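Part 2: Setting Up the Lounge Corner

If you've come straight from Part 1, your delivery is unwrapped and you've got a big pile of cardboard to deal with. Get that out of the way first! I didn't, the first time I set up one of these corners, and I spent half the afternoon stepping over it.

This section covers the Folinham table, the chairs and the Hundham shelves. Give yourself 2 hours if you're working with a friend. I've done it alone and I wouldn't again.

Before you start

You'll want a tape measure, a soft blanket, a pack of felt pads and the little hex key from the Sedley hardware bag (it's taped inside the lid, and everybody misses it). Sweep the floor well. A bit of grit under a table foot will scratch polished stone in a second, and I have the scratch to prove it.

Setting up the table

1. Lay the blanket down and put the top on it, good side down.

2. Find the round metal fitting near each corner. Those take the legs. Start all the legs by hand before you tighten any of them, or the last one will fight you.

3. Tighten with the hex key until it stops, then give it a quarter turn more. That's plenty.

4. With one person at each end, lift the table and set it on its feet. Lift it – don't roll it over on two legs.

5. Measure from the floor to the top. You're looking for 74 cm. If one corner is low, screw that foot out a little and measure again.

CAUTION: Keep your fingers out of the recessed slot along the edge while you're lifting. It feels like a handle and it isn't one.

Placing the chairs

6. Stick the felt pads on before the chairs go anywhere near the floor. Wipe the feet with rubbing alcohol first and let them dry, or the pads will be off by August.

7. I like the gray chairs at the table and the orange ones off to the side with a patterned cushion or two, so people have somewhere to flop. Mix them up if you'd like more color at the table!

8. Pull each chair all the way out, as if somebody big were getting up from it. If it bumps the next piece of furniture, move things now while you still have the energy.

Loading the shelves

9. Heavy stuff goes on the bottom, small parts and colorful bits where you can see them. The light wood shelf is best kept for little things.

10. Leave a gap behind the shelves for plugs. I forgot this in our room and had to unload the whole lot (yes, all of it).

Note: Spare felt pads and feet come from Ó Dubhghaill under part number 696. Order extra, they vanish.

Bags and cables always end up on the floor once people are using the room, so pick a walkway and keep it clear. Mine runs from the door past the gray chairs.
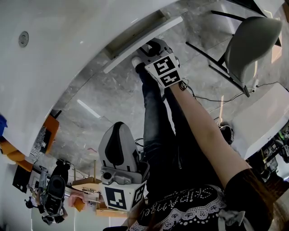 Tadhg Lenihan: I'd do the shelves before the table. Ours were already full by the time we noticed they blocked an outlet, and with the table in place we had no room to shift them. The tip on starting all the legs by hand is a good one, though, and I wish I'd had it sooner.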